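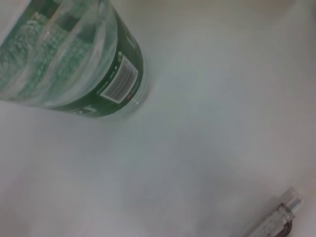 Cloleleo is looking for people who like labels! We're a small studio that designs wraps and sleeves for drinks bottles, and this June we're inviting up to 100 people to come in, handle a lot of bottles and tell us what they think. A label looks simple when it's flat on a desk, but once it goes around clear plastic, everything changes. On a clear bottle lying on its side, with a dark green label and a pattern of pale dots, the far side of the print shows through and the green starts to look rippled and layered. Some people love that effect. Others find it distracting when they're trying to find the ingredients. We want to hear from both kinds of people, and from anybody who has never given it a thought until now.

What you'll do

Each session lasts 90 minutes and takes place at our studio on Carroll Street, on the second floor above the Nudolwood frame shop (there's an elevator, just ring the bell and we'll send it down). You'll sit at a big white table with a handful of other participants and work through a set of bottles at your own pace. Sometimes we'll ask you to find a piece of information, like the serving size or the recycling note. Sometimes we'll ask you to put bottles in order from easiest to hardest to read. Toward the end there's a checkout task, where you run bottles past a handheld scanner and tell us how easy it was to find the barcode. We've been arguing about barcode placement for months, so please come with opinions!

There's a short break in the middle with coffee, tea and very good pastries. You won't be asked to taste any of the drinks in the study, and the bottles stay sealed.

Who we're looking for

Adults 18 and over who buy bottled drinks at least now and then. That's really the main thing. We'd especially love to hear from people who wear reading glasses, people with limited grip or sore hands, people who see color differently, and anyone who has worked a register. You don't need any design background, although designers are welcome too as long as you don't work for a beverage or packaging company right now.

You should be comfortable reading English. If you'd like large-print instructions or somebody to read them aloud to you, tell us when you sign up and we'll have that ready.

What you'll get

We pay $5 toward your bus fare or parking, plus a $90 gift card that we hand you at the end of the session. You'll get the card even if you need to leave early. If you want to know how the study comes out, leave your address and we'll mail you a printed summary with pictures of the final designs. Last year's green-on-clear series came straight out of comments people wrote in the margins of our forms, and it was a thrill to pin those up on the studio wall.

About the project

The study is part of Vondico, our project on making small print easier to live with. Svetozár Paulík leads it and will be in the room for most of the sessions. He has been drawing labels for a long time and loves being told what's wrong with them, so don't be shy. We'll take written notes and ask you to fill in a form. We don't record sound or video, and your name is kept apart from your answers.

How to sign up

Stop by the studio for a form or pick one up at the Nudolwood counter downstairs. Write down whether mornings (10 a.m.) or evenings (6 p.m.) suit you better, and tell us about any access needs. You can sign up with a friend, and we'll seat you in the same session if we can, with a maximum of 2 people per form. We reply to everyone, usually within a few days. Evening places tend to go first, so put down a morning as a second choice if you can manage one.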